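Adano update teaches folding software to spot a bad grip

If you've ever tried to get a computer to understand a T-shirt, you'll know why I was keen to see the new Adano release. It came out in February from the small team at Trelletti, and it's all about cloth – finding the edges, picking a grip and planning the fold.

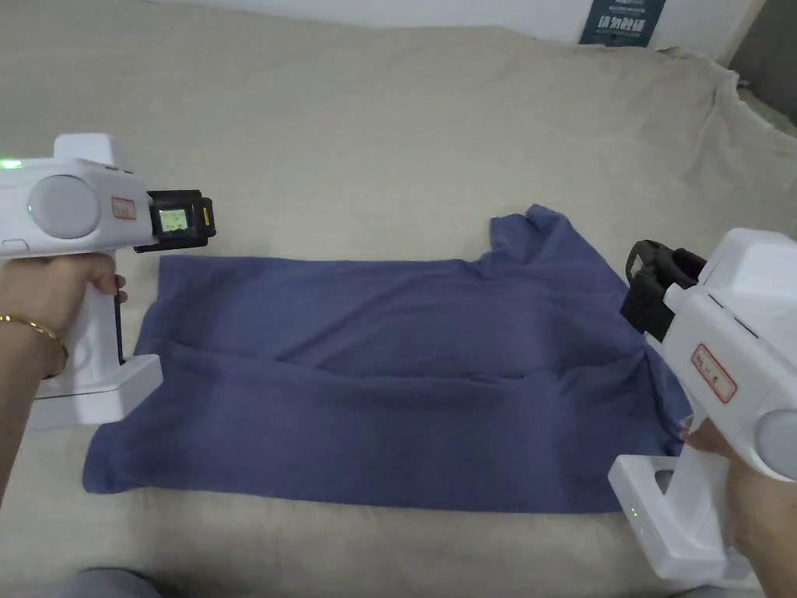
Adano's planner used to treat every shirt as a flat sheet, and that got it into trouble with wrinkles. Now it keeps a rough height map as well. Take a shirt with a fold across the middle and a crumpled bit sticking up near one gripper – the old version would have planned straight through that lump, and the new one marks it as a spot to smooth first. I love this!

The training set is 1,244 demonstrations done by hand, and 309 of those are shirts and nothing else. The rest are towels and pillowcases.

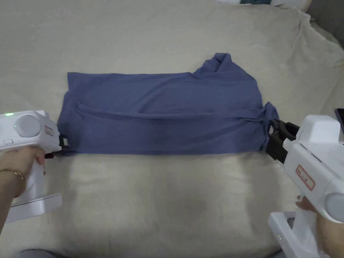

Both ends of the shirt held, with the cloth pulled taut between the grippers.

My favourite part is the replay tool. You can scrub through a demo with the head view and the gripper views lined up on one clock, and it colours in the moments when the planner wasn't sure. Loading used to take ages, and I'd go make a coffee.

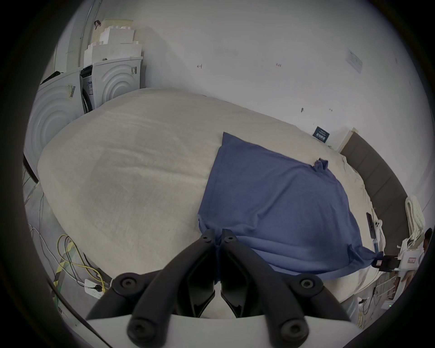

The view from one of the grippers, fingertips at the lower edge of the blue cloth.

Over at Abugri they've been running it for 24 days and tell me the time sync is much steadier. They'd still like better handling of dark fabric, and so would I. 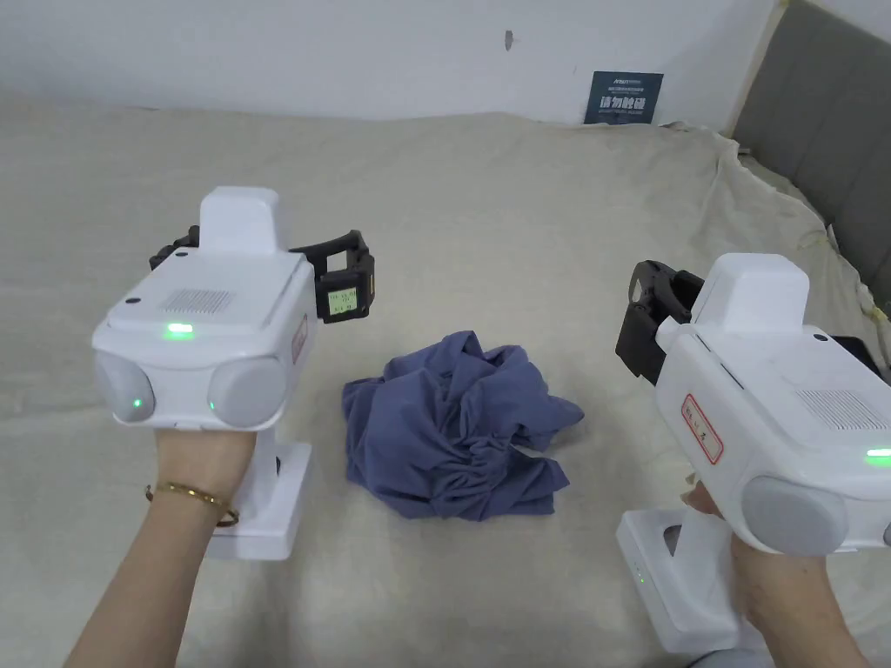 A crumpled heap of cloth on the bed, with a hand-held gripper on either side.

Starting from a heap is still the hard case. The planner has to guess which bit is a sleeve, and it guesses wrong a fair bit – the team says that's next on the list. The update is free if you're already on Adano, and the replay tool comes with it.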